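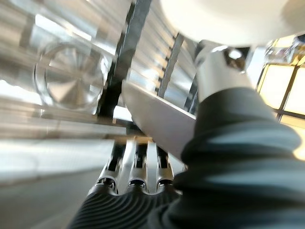

Sleeves, Fingers and Floor Lines: Working Rules for a Robot in a Small Workshop or Kitchen

4 Sep 2023
By the Prandale workshop desk

These rules cover arm robots of the kind now used in shared kitchens and small shops: one or two arms, metal fingers, rubber sleeves over the joints. They assume a machine that was sold for use near people and has its own manual. Where the manual is stricter than this page, follow the manual. Where local safety law is stricter than both, follow the law.

Before power-up

Walk the full reach of the arm. Reach is measured from the shoulder to the fingertips with the arm straight, plus the length of the longest thing it will hold. A ladle adds to the reach. So does a broom handle. Mark the result on the floor with tape and renew the tape when the edges lift.

Clear anything inside the line that can tip, roll or swing. Cabinet doors should latch. Cords go along the wall or overhead, never across the line.

Test the stop button from the place where you will be standing. A button on the far side of the machine does not count. If the shop has a wireless stop, check the battery first and the button second. Keep the wired one connected as well.

Care of ribbed sleeves

A bellows sleeve keeps dust, flour and oil out of a joint. It fails in the valleys between the folds, where grit collects and works like sandpaper each time the arm bends. Wiping only the crests makes the sleeve look clean and does very little.

Stretch the sleeve by moving the joint to its open position, cut the power, lock it out, and then wipe the valleys with a damp lint-free cloth and a drop of dish soap. Wipe again with plain water. Let it dry before folding it back. Do not use solvent, bleach or citrus cleaner unless the sleeve maker lists it as safe. Do not use silicone spray for shine - it carries over to the fingers and from there to whatever they hold.

Look for pale stress lines at the base of the folds, pinholes, and any place where two folds stick together. A sleeve with a pinhole can be taped to finish a dry job in wood or metal. In a kitchen it comes off at once and the machine stays down until a new one is fitted. We keep 2 spare sleeves per arm, stored flat and out of sunlight. Hanging them from a nail leaves a permanent bend.

The Plostelex sleeves we fit have a clamp ring with a single screw. Tighten until the ring no longer turns by hand, then stop. Overtightening cuts the cuff, and the cut is hidden under the ring until the sleeve lets go.

Finger joints and collars

Segmented metal fingers have gaps between the segments. The gaps close when the hand grips. Two rules follow:

Never test a grip with your own hand. Use a wooden dowel or a rolled towel.

Never clean the gaps with the power on, including standby. A soft toothbrush is the right tool. Compressed air drives chips deeper into the joint and into your eyes.

Check the collar at the base of each finger for play once a week. Hold the finger near the base and rock it gently side to side, with the power locked out. Any click you can feel should go in the log, with the finger identified by number. Number them from the same side every time. Half of the confusion in our own log came from people counting from opposite ends.

Rings, bracelets, loose cuffs and apron strings stay outside the line. Gloves are allowed for cleaning, and come off for anything near a moving finger.

Shiny surfaces and windows

Polished steel, glass lids and clear plastic are hard on cameras and distance sensors. A bright reflection can read as an object, and a clear lid can fail to read at all. Before a new job, run the path at the lowest speed with the usual lights on. Run it again at the time of day when the sun comes through the window. If the arm hesitates at one hour and not at another, suspect the light before the software.

A matte mat under the work area removes most of the trouble. Blinds remove some of the rest. Turning down the sensitivity of the sensor is not an accepted fix under our rules, and a machine found with the setting changed is tagged out until it is restored.

Speed and distance

With a person inside the line, the machine runs at its reduced setting or stands still. There is no third choice for short tasks. Most of the near misses written up in our log happened on jobs that were expected to take under a minute.

Approach from the front, where the machine's sensors have the best view. Never duck under a raised arm, even a stopped one. Arms can sag when the brakes release.

The log

The Cárdenas kitchen and the Sukis repair bench use the same log sheet we do. It has 11 lines: date, hours run, sleeve check, collar check, stop test, floor line, faults, parts fitted, cleaner used, speed setting, initials. Blank lines are treated as failed checks. Ditto marks are treated as blank.

At 56 hours of running time, or at the start of the month if that comes first, do the whole list in one session with the machine locked out. The November session also includes the wall plug, the cord and the anchor bolts. Record the torque used on each bolt, and mark the head with a paint pen so that a bolt that has moved shows at a glance.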